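Putting the down jackets away for summer – quick version, because I've got a load in the dryer and it'll buzz before I finish typing.

I do this every March. Used to do it in May and by then everything had been shoved on a shelf for weeks. Do it early. If it snows again you can dig one out, big deal.

## What you need

- a bed, cleared off (floor works but your back will hate you)
- damp cloth, drop of dish soap
- down wash, if you're washing
- 2 or 3 clean tennis balls
- a big cotton bag or an old pillowcase per jacket
- shelf space. More than you think.

I get my cotton bags from Grube, they come two to a pack. Pillowcase is just as good. Not plastic, please.

## 1. Empty the pockets

All of them. Inside one too. Last year Siwan's coat went through the wash with a lip balm in it and I spent an evening with blotting paper. Lift passes, tissues, gum, the little key for the bike lock. Shake it upside down when you think your done.

## 2. Look it over before you do anything else

Lay it on the bed in good light. Collar first, then cuffs, then the hem at the back where you sit on it. Those are the bits that get grubby. Run a hand along the seams as well and feel for feathers poking out.

Feather poking out? Don't pull it. Pinch from the inside and work it back through. Pulling makes the hole bigger and then its friends follow.

Small tear – clean the area, let it dry, stick on a patch with round corners. Square corners peel. Eifion uses duct tape and his jacket looks like a parcel, but it has held for 5 winters so I can't say much.

## 3. Spot clean or full wash?

Spot clean if it's one or two marks and the jacket still puffs up fine. Full wash if it smells, or it's gone flat, or the collar is shiny with sunscreen. I wash mine every second year. Spot clean in between.

For marks: damp cloth, tiny bit of soap, dab. Dab from the outside of the mark in toward the middle. Don't scrub, thin shell fabric doesn't like it. Then a clean damp cloth to get the soap off, and let it air dry before it goes anywhere near a bag.

Full wash:

1. Close every zipper and every snap. Loosen the cords.
2. Front loader, gentle, cool. No top loader with a post in the middle.
3. Down wash only. No softener.
4. Extra rinse. Then another one if you see suds.
5. Lift it out with both hands under it. Wet down is heavy and if you grab it by the shoulder the stitching takes all the weight.

## 4. Dry it. Then dry it more.

Low heat, tennis balls in, and it takes hours. Really, hours. Take it out every half hour or so and break up the clumps with your fingers. It'll look like a drowned cat for the first hour, don't panic.

When it seems dry it isn't. Leave it flat on the bed overnight and squeeze the thick parts in the morning. Any clumps, any cold spots, back in it goes. Damp down in a closet gets a smell you'll never shift. Ask Yiğit about his blue one.

## 5. Fold, loosely

You want it small enough for the shelf and no smaller. The tiny sack it came with is for travel, not for four months in the dark.

- Zip it up, lay it face down.
- Smooth the back with your palms, from the middle out. Pushes the air out a bit.
- Fold one sleeve straight across the back, then the other on top. Don't twist them.

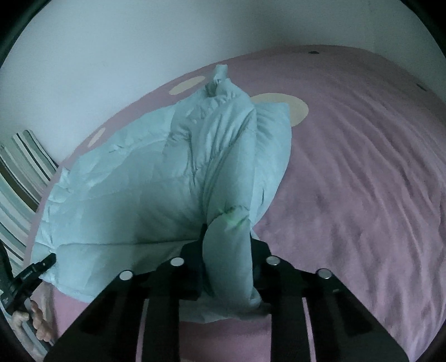

- Hood, if there is one, folds down onto the sleeves. Tuck the cord ends in so they don't snag on the bag.
- Fold the sides in a little if the jacket is wide. Narrow ones skip this.
- Fold up from the hem in half, then half again if it wants to. If it springs open, leave it at one fold.

Meinir rolls hers. Start at the hem, roll up to the collar, no squashing, then use the hood as a pocket to hold it all. Works well on the thin ones. On the fat ones you end up wrestling the thing and it comes undone on the shelf anyway.

Sleeves are what goes wrong most. They slide off the back while you're doing the hem and then you've got an arm hanging out the side. Put a hand flat on both and fold with the other one. Or get somebody to hold them down.

## 6. Bag it and shelve it

Slide it in to the bag folded edge first. Don't tie the neck tight. Write whose it is on a bit of masking tape – by November they all look the same through cotton.

Then top of the stack, always. Jeans and blankets go underneath. If you put anything heavy on top all that drying was for nothing.

Cedar block on the shelf is fine, beside the bags and not inside. The oil can mark light fabric.

If you have hanging space, hang them instead and skip the folding. Wide hanger. I don't have the space, hence all this.

## Stuff people ask me

**Vacuum bags?** No. A week for moving house, ok. All summer, no, they come out like crackers.

**Already did it, jacket's flat now.** Dryer, low, tennis balls, twenty minutes. Usually gets most of it back.

**Synthetic fill?** Same folding, easier drying. Still don't crush it.

**Kids' jackets?** Check the size before you bother. No point storing one that won't fit in the fall. Pass it on now while there's still some cold left for somebody to wear it in.

**Snow pants?** Clean, dry, fold in half lengthwise, then in thirds. They can go under the jackets.

Ok that's the dryer. Will add the bit about boots and gloves when I get to that shelf.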